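I have been living in Rurkthorpe for six years, and still I don't understand why a bed must be made before breakfast. In my mother's house the cover was pulled straight at seven, and a guest could have bounced a coin on it. She was proud of this. I was only late for school.

My opinion is a simple one: a bed should first be left open. The body gives its warmth to the sheets all night, and to close them at once seems to me like putting the lid on a pot of soup that is still steaming. Open the window, fold the cover back, drink your tea. After this you can make it - or not.

I know that many people find peace in a smooth bed. I find it too, but in the evening, when I pull it straight for five minutes and then get in.

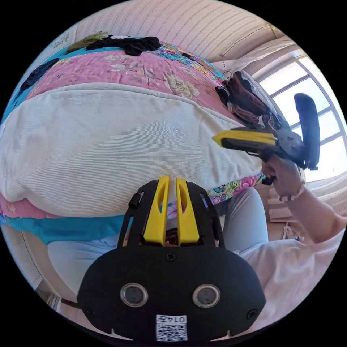 Perihan Saraç does not agree at all. An open bed at noon makes her want to lie down in it, she writes, and then the whole day is lost.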